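分类:生活家居 > 饮料存放 > 办公室茶水角

标签:瓶装茶 冰箱 小桌子 沉淀

桌上的饮料要不要都收进冰箱?带沉淀的还能不能喝

Florencio Arroyo 发表于 7月,下午

我们办公室靠冰箱那边放了一张白色桌子,平时谁买了饮料、自己泡了茶,都先往上面一搁。夏天一到就有人提意见,说应该全部放进冰箱,桌面不许留东西。也有人不喜欢喝凉的,觉得没开封的放外面没关系。两边说了好几次没说出结果,让我来整理一个大家都能照着做的规矩。

冰箱不大,冷藏室里还要放午饭的饭盒,饮料全塞进去确实挤。桌子离冰箱很近,走一步就到,所以大家更愿意顺手放桌上。

现在的情况是,桌上经常有那种深红褐色的茶饮料,黄盖子的塑料瓶,旁边再放一瓶颜色浅一点、橙褐色的。两瓶都没有写名字,过几天谁也说不清是哪天放的,问了一圈没人认,最后只好倒掉。

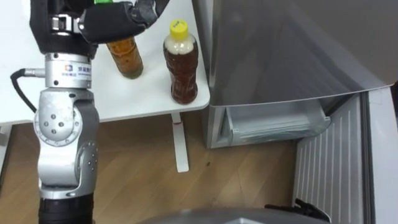 我想问的几点

一、没开封的瓶装茶,夏天放在室内桌上能放多久?办公室下班后空调是关的,下午西晒,室温挺高。

二、开过的必须马上进冰箱吗?有同事习惯上午开一瓶,喝到下班,中间一直放在外面。

三、瓶底颜色发浑、像是有东西沉下去的,是坏了还是正常?我见过好几次,有人摇一摇就喝了,我是不敢。

四、桌子本身怎么摆比较好。桌面前端是圆角,靠着冰箱这一侧,开冰箱门的时候人会往后退,我担心碰到瓶子。上个月就倒过一瓶,木色的地面擦了半天,缝里还是有点黏。

另外Pondora那边有一种桌面用的分格托盘,标价130元,有没有人用过?值不值得买?如果随便拿个盘子就能代替,我就不申请这笔钱了。

补充一下,桌面平时基本是空的,最多就是放一两瓶。有时候就剩一个棕色的瓶子孤零零站在靠里的位置,站好几天,瓶底那一圈颜色比上面深。我每次经过都在想要不要扔。

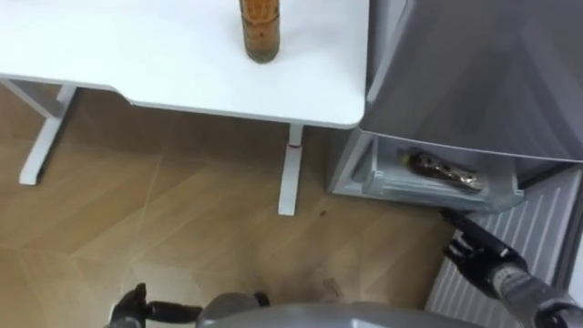
Loïc Charpentier 回复于 当天晚上

按你的顺序说。

没开封的,看瓶身上的贮存条件。大部分瓶装茶写的是常温或阴凉处保存、避免阳光直射,保质期以内放在室内可以。你提到西晒,那就别放在太阳能照到的位置,往里挪,或者下午把帘子拉上。牛奶、鲜榨果汁这类标明要冷藏的不能按这个来,买回来直接进冰箱。

开过的另算。对着瓶口喝过以后,口腔里的细菌会进到饮料里,含糖的尤其容易坏。夏天不开空调的房间,我自己的标准是2小时内喝完,喝不完就盖紧放冷藏,当天处理掉。隔夜的不管放在哪里我都不喝。倒进杯子里喝的能稍微好一点,瓶子里剩下的也还是要冷藏。

沉淀要分开看。茶汤里的茶多酚遇冷会变浑,刚从冰箱拿出来的浓茶发浑是常见的,回到常温多数会变清。带果肉的饮料底下有沉淀也正常,标签上一般会注明。下面几种就直接倒掉:瓶身鼓起来,开盖有酸味或酒味,表面有膜或者絮状物,不知道什么时候开的。你说的那种站了好几天又没人认的瓶子,属于最后一种,不用再判断是不是沉淀了。

自己泡的茶装在旧饮料瓶里,外观看不出日期,最容易出问题。建议自己泡的一律当天清,瓶子也要洗,瓶口螺纹那里很容易留茶垢。

桌子的摆法:瓶子放在远离冰箱门的那一头,离桌边一个手掌以上。桌子如果能挪,往旁边挪一点,让开门的人有地方站。先试一个星期再说,别急着买东西。

规矩不要写太长。我们这边冰箱门上贴的是这么几行:

放桌上的写名字和日期,没写的下班前清掉。
开过的进冰箱,当天喝完或倒掉。
饮料放门架,饭盒放中层。
洒了自己擦,先用湿布再用干布。

笔用油性的,写在瓶盖或者一小段纸胶带上,水性笔碰到水珠就没了。

Su 回复

托盘我买过,一般。格子有点窄,粗一点的瓶子放不下,后来拿去装茶包和糖了。桌上只放一两瓶的话不用买。

地上黏的那个,用温水加一点洗洁精,布拧干再擦,缝里用旧牙刷刷。木地板别泼水。

Jemurano 回复

我觉得全放冰箱最省事,别的都管不住人。

Florencio Arroyo 追问

谢谢各位。托盘先不买了。纸条照Loïc那几行写,明天贴到冰箱门上。还想问一下,没写名字的清掉之前要不要在群里说一声?

Loïc Charpentier 回复

第一周可以说一声,大家习惯了以后就不用了。每天下班前由最后一个走的人看一眼桌面和门架,空瓶冲一下再扔。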